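Wundik Tool and Craft Library: Frequently Asked Questions

Who can join?
Anyone aged 16 or over who lives, works or studies in Clododthorpe or the surrounding district. Bring photo ID and something with your current address on it. A power bill, rates notice or lease is fine. Under-16s can use the library on a parent's membership but can't borrow power tools.

How much does it cost?
Membership is by the year and runs from the date you join. Concession rates apply to pensioners, students and health care card holders. We take card at the counter. We don't take cheques any more.

What can I borrow?
There are 1,863 items in the catalogue at present, from hand planes and sash clamps to overlockers, preserving pans and a tile cutter. You can have up to 6 items out at once. Ladders count as one item even if they come with a stabiliser.

How long can I keep things?
Two weeks for most items. Anything with a red tag is a short loan and is due back in three days. This covers the carpet cleaner, the post-hole digger and both trailers.

Can I renew?
Yes, once, as long as there isn't a hold on it. Log in through the Zamero catalogue and choose Renew, or ring the desk during opening hours. Short loans can't be renewed.

I forgot my Zamero password. What do I do?
Use the reset link on the login page. If the email doesn't arrive, check your junk folder first, then ring us. Zamero locks an account after too many wrong attempts and we have to unlock it from our end.

Can I work on something at the library?
Yes. There are tables in the Poduval Room that members can book for quiet jobs such as sewing, bookbinding, model making and small electrical repairs. No sawing, sanding, spray paint or solvents in there, please — those jobs go in the back shed. Put a mat down before you use a blade or a hot glue gun. Bookings are for 2 hours and you can extend on the day if no one is waiting.

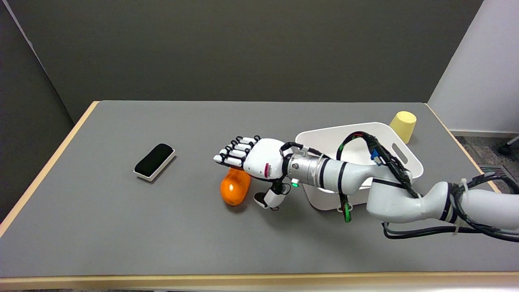
What happens if I break something?
Tell us when you bring it back. Fair wear and tear is covered by your membership, and that includes blunt blades and worn belts. If an item has been lost, or damaged through misuse, we charge the repair or replacement cost up to a limit of $200 per item. Please don't try to fix it yourself.

Are there late fees?
Yes, charged per item per day on red tag loans only. For everything else your borrowing is paused until the item is back.

Do you supply consumables?
No. Sandpaper, drill bits under 3 mm, thread, staples and fuel are up to you. Petrol tools must come back with an empty tank.

Do you take donations?
Sometimes. We're after cordless drills with working batteries, sewing machines and garden tools in decent nick. We can't accept chainsaws, pressure cookers or anything with a frayed lead. Ring before you load the car — storage is tight and we may have to say no.

Is there parking?
There is a loading bay beside the roller door with a 15-minute limit. Longer parking is on the street. The ramp entrance is on the same side as the loading bay.

Are you open over Christmas?
We close from the middle of December and reopen in January. Anything due during the break is automatically extended to our first day back, red tags included.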